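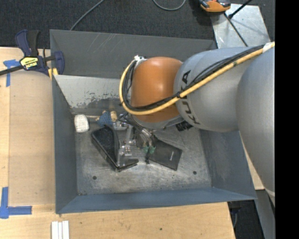 The Eston Household Exchange has changed the way small goods are received at its Unen Street counter. From this month, items handed in are placed loose in a shallow metal bin before sorting and are no longer left in the bags in which they arrive. A bin should hold no more than a handful of items at one time, laid flat on the metal floor. Long pieces, such as the black case-like one with the speckled top, may lie at a diagonal. This thread sets out the new arrangements for residents and partner groups. (1/16)

The spring collection closed at noon on Saturday, 16th March. The Exchange received 1,214 small items over the collection period. Of these, 359 were passed on to households in Eston and Iyer before closing day. The remainder are being sorted and will be listed in the usual way. (2/16)

The Exchange thanks every resident who brought goods to the counter, and the staff of the Iyer branch, who accepted deliveries on two evenings outside their normal hours. (3/16)

What is meant by small goods: cases, pouches, desk items, kitchen tools, holders, trays, lids, hand brushes and similar articles that can be lifted with one hand. Furniture, bedding and large appliances continue to be handled by appointment at the Anditine warehouse. (4/16)

Bags and boxes should be emptied by the person bringing the goods. Counter staff will offer a bin and a place on the table. Please take the bag home with you. The Exchange does not have space to store carrier bags and has not accepted them since last July. (5/16)

Cases of every kind should be opened and checked before they are handed over. In the course of the spring collection, staff found keys, two passports, a hearing aid and a number of family photographs inside closed cases. All but one of the photographs have been returned. (6/16)

Anyone who believes that a personal item was left in a case or pouch during the collection is asked to write to the Exchange with a short description. Please do not post the description publicly in reply to this thread. (7/16)

On the choice of bin: the Exchange reviewed plastic crates, cardboard trays and metal bins over the winter. Cardboard did not last. Plastic crates were satisfactory but deep, and small articles tended to collect underneath larger ones. The metal bins mark easily and are noisier than staff would like. They have been kept because they can be wiped down between deliveries, and because dark objects are easy to see against a gray floor. (8/16)

Scuffs and scratches inside a bin do not mean that it is dirty. Several residents have raised this at the counter. Each bin is wiped after use, and the marks come from ordinary wear. A bin is withdrawn only when an edge becomes sharp or a corner opens. (9/16)

Felt liners were tried for one week at Iyer and have been discontinued. Residents with fragile articles may ask for a folded cloth. Glassware should be declared at the counter and will be taken separately. (10/16)

Sorting follows a fixed order. Articles with a lid or a hinge are examined first. Articles in more than one part are then matched and tied together. Loose parts that cannot be matched are held for nine days, after which they are released to the repair bench or sent for recycling. (11/16)

Residents can help a good deal with the second step. Where an article has a separate cover, strap or insert, please hand the parts over together and say that they belong together. At the close of the collection, 180 loose parts had no known partner. Most were lids. (12/16)

Krishnamoorthy Sundaram, Head of Goods Received, has asked that the following be shared with all partner groups: "A bin that is filled to the rim has to be unpacked before it can be sorted, and the work is then done twice. We would prefer three light bins to one heavy one, and our staff will gladly fetch another." (13/16)

The Exchange is not able to accept medicines, blades without a cover, opened cosmetics, or batteries supplied on their own. Articles with a battery inside are accepted, provided that the battery compartment closes properly. The full list is displayed at both counters and has not changed from last year. (14/16)

Partner groups delivering more than one carload should agree on a time in advance with the Unen Street counter. Groups that already sort their own goods may continue to do so. Labels should be attached with string or a removable tie, and should state the type of article and the name of the group. Adhesive labels leave a residue on textured covers and are difficult to remove, so the Exchange requests that they be avoided on cases, pouches and anything with a grained or speckled finish. (15/16)

Correction to the second post in this thread: the figure for items passed on includes those collected from Unen Street and Iyer only. Goods issued through the Anditine warehouse are recorded separately and will appear in the July report. Questions about the new arrangements may be sent to the Exchange by message or left in writing at either counter. Replies are normally sent within five working days. (16/16)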